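**Worktop oil or hardwax, which one for a light top?**

**tealeaf_dg**
Right so we've got the new worktops in, light wood, unfinished, and I need to seal them before the kitchen gets used properly. Fitter said oil. My sister says hardwax. Shop said "either". Great, thanks.

Two tins on my list, Nanetti oil or the Kestora hardwax. Kestora is dearer. Anyone used both? Mostly worried about it going orange, I like it pale.

Duygu

**mossback**
Kestora. Done.

Longer answer: had oil for years, re-doing it every couple of months, rings round the tap anyway. Stripped it back in June and put two thin coats of hardwax on. Haven't touched it since. Goes on like treacle if the room's cold so put the heating on first.

**plankton802**
Disagree. Hardwax is fine till you get a deep scratch, then you're sanding a whole section and it never quite matches. Oil you just rub a bit more in. Ten minutes with a rag.

Also Nanetti isn't that yellow. It's the cheap stuff that goes orange.

**mossback**
You can patch hardwax. I've done it next to the hob. Grey pad, thin coat, leave it overnight.

**plankton802**
And can you see the patch?

**mossback**
If you get down and look along it, yes. Who does that

**plankton802**
Me. Every morning apparently

**sideboard_sal**
We went for oil on a pale table and I like how it's stayed. Bit warmer than bare wood but nowhere near orange. Three coats, the last one wiped nearly dry. For colour, this sort of pale is what I'd be aiming for:

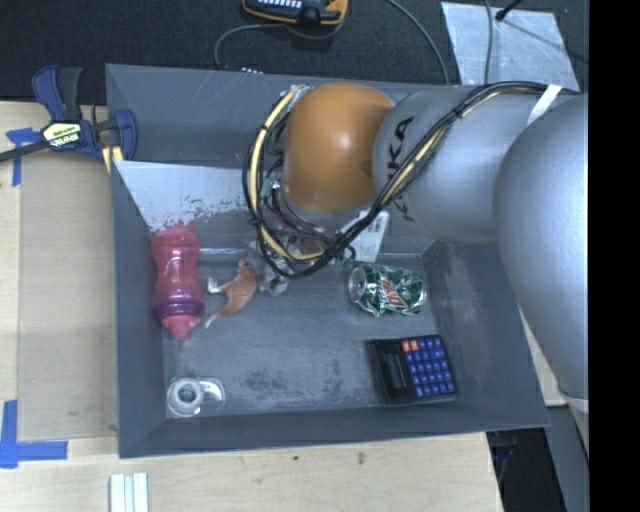

*Light wood top, grey bin on it.*

Ours was darker for the first week then settled down, so don't panic when it goes on. And do the underside as well or it'll cup. Ask me how I know.

**tealeaf_dg**
Yes!! that's the colour I'm after. Didn't know about the underside, it's already screwed down at one end. Is that a disaster?

**sideboard_sal**
Not a disaster. Unscrew it if you can bear to. If not get what you can reach with a small brush, specially above the dishwasher where the steam comes up.

**jurco_fan**
Nobody's mentioned Jurčo? They do a raw effect oil with a tiny bit of white in it, cancels the yellow out. Paid 798 for my top, was not going to let it go the colour of a conker. Stir it LOADS, the white sits at the bottom and you get streaks.

**plankton802**
White in the oil looks chalky once it wears by the sink. Seen it in two kitchens now.

**jurco_fan**
Mine doesn't. Did you stir it

**plankton802**
Wasn't mine to stir

**tealeaf_dg**
798! ours was 1149 with the upstand, feel a bit sick now. All the more reason not to muck it up.

So the vote is one hardwax, two oil, and one oil with white in. Helpful lot. Have we got offcuts, yes, from the sink cutout. Will try all of them on that.

**mossback**
Best idea in the thread. Sand the offcut the same as the top though or the test means nothing. 120 then 180 and stop. Any finer and it wont soak in.

**sideboard_sal**
Agree with that. And leave a wet teabag on each patch overnight. Sorts them out quick.

One more thing, lay used rags out flat outside to dry, don't ball them up in the bin. Oily rags can catch fire on their own.

**tealeaf_dg**
Blimey ok. Rags outside. Cutting the sample bits up tonight, teabags at the ready. Will post how they come out.

**plankton802**
Get low and look along them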